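Unit 4 handout: notes to go with the Pumcombe open day

Read these before the lab section. They cover what we saw on the visit in December and what you are expected to take from it. If you missed the bus, borrow someone's notes on the morning talk, as I have left most of that out.

The visit had two parts. The morning was a talk by Gun-woo Kang on how the Skalton cell is set up and run. The afternoon was the demonstration, a two-arm cell doing a sorting and racking task with small colored parts. Groups went in 19 at a time and stood behind the line on the floor. Questions were held to the end of each run.

Terms used in the talk:

Cell - the arms, the table, the walls and everything inside them.
Episode - one attempt at the task, start to finish, whether or not it works.
Reset - putting the parts and the arms back to a starting layout.
Wrist view - the picture from the camera mounted near the gripper. Each arm has its own.

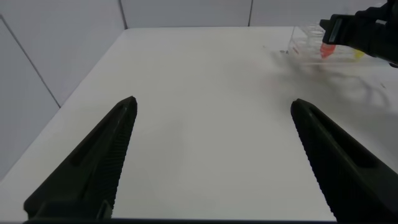

Wrist views are what most of you asked about, so we will start there. A camera on the wrist moves with the hand, which means the fingers stay in the same place in the picture while the rest of the cell shifts behind them. You can judge the opening between the fingers at any moment. With the gripper open, the two ridged inner faces stand well apart with white table between them. The cost is that the hand sees little beyond its own reach, and the other arm can get in the way. The second gripper, at the clear rack, partly covers the small yellow piece, so this camera alone can't give you its full outline. Clear plastic adds to the trouble, as a thin wall shows up mainly where its edges catch the light. Keep both points in mind for problem 2.

Lighting. Kang spent some time on shadows. A plain white table makes colored parts easy to pick out, but it also takes a shadow very well, and a shadow moves when the arm moves. A program that looks for dark areas may treat it as an object. The Jamby software handles this by comparing two views before it marks anything as a part.

Records. The team had logged 386 episodes on this task by the time of our visit. Of those, 281 were kept for training. The rest were set aside for bad resets or camera faults. A failed grasp is not a reason to drop an episode - failures are kept and labeled.

For lab section:

1. Work out the share of episodes kept. Show your steps.
2. Sketch a two-arm cell and mark where you would put one fixed camera to help both wrist views.
3. Read the Leitão chapter, first 6 pages only.

Hand in problems 1 and 2 on paper. The reading will come up in discussion.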